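两百条示范，居然真的够了

憋了好久的结果终于能写了！先说结论：我们用手持夹爪采的双手示范，在“从柜子顶上拿眼镜、开门、放进去”这个任务上，把原来那套遥操作数据训出来的策略甩开了一大截。而且总共只用了200条。八月初我跟Trevor Crabtree打赌说至少要翻一倍才行，这顿饭看来得我请了。

起因是Medstead那边之前的一批数据。遥操作采的，动作特别“规矩”，两只手几乎从不同时动，总是左手做完等右手，右手做完再换左手。策略学得也很忠实，连中间那段发呆都学会了（看回放的时候真的又好气又好笑）。我当时就想，人自己拿东西根本不是这样的呀，一只手还没收回来，另一只手已经在路上了。那干脆别隔着主从臂了，直接让人握着夹爪做。
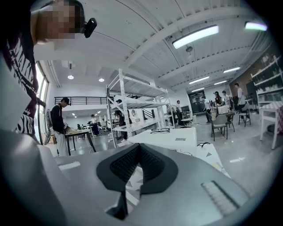 这么做最让我兴奋的是节奏。手持夹爪几乎没有学习成本，新来的同学练一个下午，动作就很自然了，双手重叠的部分一下子多出来好多。当然麻烦也有：腕部视角离物体太近，夹爪自己又占掉一大块画面，柜门和眼镜腿经常只露一点点。单靠腕部图像，策略一到开门那步就犹豫，会在门边来回蹭。

所以我们加了头部视角，但不是简单拼进去。最开始我偷懒，把三路图像的特征直接接在一起，结果比只用腕部还差！查了整整一个周末才想明白，人的头一直在动，策略把“低头”当成了“该伸手了”的信号，到了机器人上头不动，它就傻等。后来换成Nguyen模块（组里起的名字，别问），训练时随机丢掉头部那一路，再把两只夹爪的位姿都换算成彼此之间的相对量。改完重训，星期一早上一跑，门开得干脆利落，我在椅子上直接叫出声来。

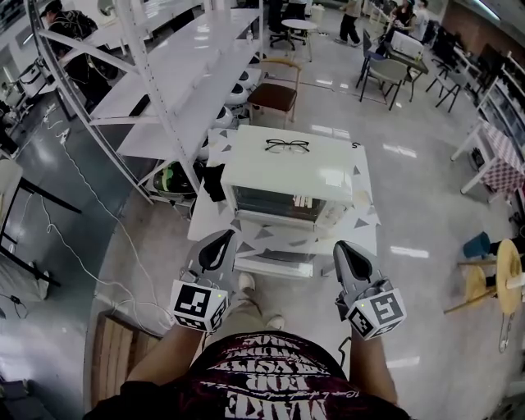

头部视角：双手各握一只夹爪，眼镜放在柜顶。

再说几个细节，给想复现的朋友参考。动作块长度我们试了3、5、8三档，8的时候最顺，但眼镜一旦滑了反应就慢半拍；3又太抖，最后用的是5。标定块别贴歪，我们有一批数据就是因为这个全部重采的，心疼。还有，示范里一定要留一些“没夹好再来一次”的片段，别嫌难看就删掉。我们把这些片段剔掉训过一版，成功的时候看着特别漂亮，可是第一下没夹住就彻底不会了。

没解决的也得老实写。眼镜换成反光强的金属框，成功率掉得很明显；柜子要是转个角度摆，开门的那只手偶尔会去够空气。泛化到Skevton的那套桌面布置还没测，他们的桌子矮一截，我猜高度会是个坑。

接下来想试试把同一批数据直接用到Woltton那台机器上，夹爪指尖一样，手臂完全不同。要是零样本能动起来，我大概又要在实验室里叫一次了。代码还在整理，标定那部分现在乱得只有我看得懂，等收拾干净了就放出来。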